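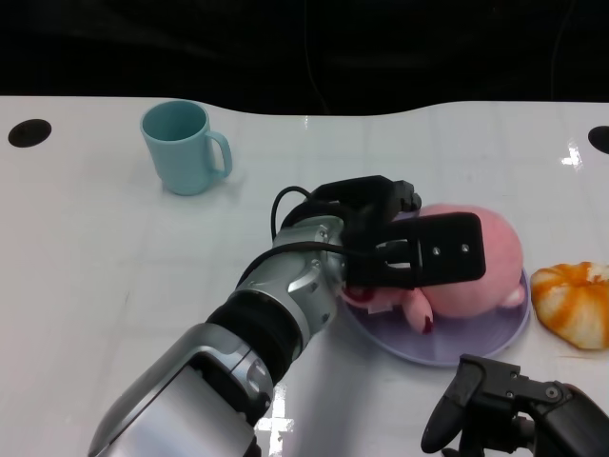

Jutport, 01/06/2023

Moroz (novel cycle)

Moroz is a cycle of six linked novels set in and near the port town of Jutport, on the coast of the made-up country of Vornia. Published in English by Bamstead, a small press. Read mostly for its odd structure, and for the fact that the books can be taken in any order, or so the publisher claims. Most readers start with the second.

Background

The cycle began as one long manuscript, 953 pages typed, single spaced. Bamstead turned it down in that form and asked for something shorter. The author cut it into pieces along the lines of the characters, one book per household, and rewrote the joins. Some of the joins still show. A ferry strike that ends in the first book is still going on in the third, and readers argue over whether this is deliberate.

Writing took 16 years from first notes to last proofs. Long gaps in there. The author has said in the afterword to the final volume that the fourth book was abandoned twice and picked up again after a house move, when the draft turned up in a box of kitchen things.

Setting

Vornia has a coast, a capital nobody visits, and one railroad line. No map was printed in the early editions. A map was added later and it does not match the text in several places – the salt works are on the wrong side of the river, for one. Jutport itself is drawn in much more detail. Streets, shops, tide times, the price of coal. The name Moroz belongs to the family whose boarding house appears in all the books, and also to a cold wind that comes down the valley in winter. Characters use the word both ways and sometimes it is hard to tell which they mean.

Structure

Each novel covers the same 30 days in August. Same storm, same funeral, same dance at the customs hall. What changes is who is watching. Events that take up a chapter in one book get a line in another, or are heard through a wall.

Chapters are numbered by day. Days on which nothing happens to a household are left in as a number and a blank page. Early reviewers took these for printing errors and a few bookstores sent copies back.

Style

Plain, short sentences. Very little dialog in the first two books, a lot in the fifth, which is close to a play. The fourth is in letters, not all of them answered. Weather is reported at the head of each chapter in the manner of a harbor log. The narrator is never named and may be a lodger at the boarding house, though the sixth book makes this difficult, as it includes a scene the lodger could not have seen.

Food comes up often. So do debts.

Publication

The books came out one at a time, in paperback only. The first had a small printing and sold slowly. Word of mouth helped the second, which went through several printings, and the first was then reissued with a new cover to match. A boxed set followed after the last volume. Spelling of place names was made consistent for the set, but the letters in book four were left alone, mispellings and all, since they are meant to be the characters' own.

An audio version exists for the first three. The rest were planned and havent appeared.

Reception

Mixed at first. Reviewers liked the town and complained about the pace. Later volumes did better, the fifth especially, and it is the one most often set in writing classes, usually next to the matching chapters of the second as a lesson in point of view. The blank pages get discussed more than anything else in the cycle.

Critics of the books say the repeated storm wears thin by the fourth telling. Others think that is where it starts to work – by then the reader knows which roof will go and the household doesn't.

Related works

A short story, set in Jutport the winter after, was printed as a pamphlet and given away with the boxed set. Not counted as part of the cycle. Two more stories are mentioned in the afterword, both unfinished.

See also: Linked novels; Imaginary countries in fiction; Epistolary novel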